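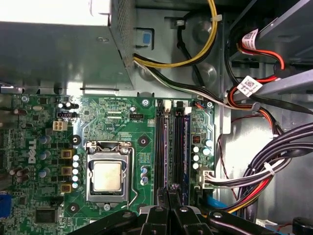
Karla Villalobos
Minutes secretary, Grilstead Allotment and Garden Society

Minutes of the January meeting

Evening all! My notes from the meeting, typed up as best I can from a very smudged pad. Eliseo Lozano was in the chair, and Perla Bañuelos, Benjamín Yáñez and Killian Gaillard were there along with most of the regulars. Apologies from the Brunuvside plots, who had a burst pipe to deal with.

Last minutes
Agreed, once I'd changed "leeks" to "leaks" in the bit on the water butts. Sorry!

Water
Killian has had two quotes for moving the standpipe by the top gate. The cheaper one is £900, and that includes digging the trench. We talked about digging it ourselves and there was a lot of looking at shoes, so we're going with the quote. Killian to ring them and ask if they can start before the potatoes go in.

Seed order
Perla has put the joint order together and it comes to £163. Please pay her by the end of the month -- cash in an envelope with your plot number on it, please, as last year was a muddle. Broad beans and the Goremance squash are on there, but the yellow beetroot has sold out, which I'm quite cross about.

Rents
Staying the same for another year. Hurrah! Benjamín wants it noted that he'd have been happy with a small rise to pay for the path, and I've now noted it.

Computers and the plot list
The waiting list stands at 8 names and is still on paper. Benjamín would like it on a computer, with a copy kept at Jang House, and offered to set up a simple spreadsheet. Eliseo asked who'd look after it and Benjamín said he would, so that's settled. 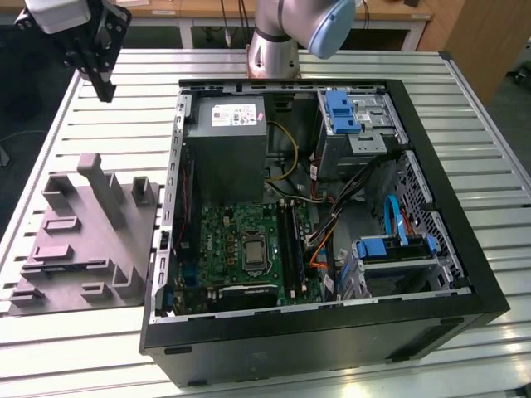

Desktop computer with the side panel off.

Bonfires
We went round and round on this one. No fires before 4 in the afternoon, and none at all when the wind is blowing towards the houses. Perla thinks we should stop them altogether and will bring it back next time.

Any other business
The wheelbarrow with the green handles is missing again. If it's behind your shed, please put it back by the gate.

Next meeting same place, 7.30pm. Killian is bringing the biscuits.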